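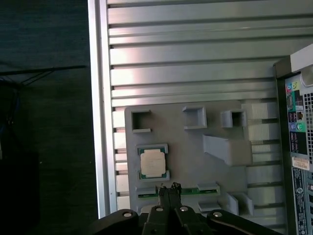
Can a bench arm take over a PC repair counter yet?
Only the narrow parts of it, with a person close by to set up each job.

The Vusero bench cell is sold by Tomić as a set: arm, parallel gripper and a printed parts plate that keeps the processor and memory where the arm expects them. Take the plate away and you're back to a human with a parts bin. The brochure says "hands-free upgrades." We'd say somebody still opens the case.

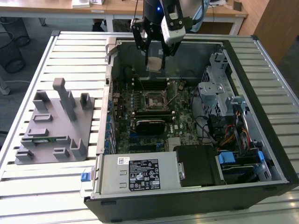 What does the price cover?
$2087 a month gets you the cell, the software and 2 parts plates; cases and boards are your problem.

Mackenzie Ross at our Follthorpe shop asked for a quote on 101 old office towers. Six board layouts, six separate setups, each billed.
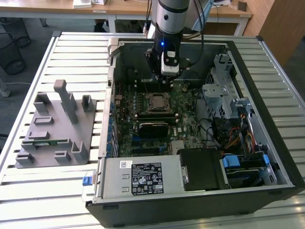 Same story with chores at home. A machine that can't cope with a strange motherboard won't sort your junk drawer. Lease it by the month, and read the setup fees first.

Filed under: Bench Automation > Arms & Cells
Search products, part no.
6 comments | 2 shares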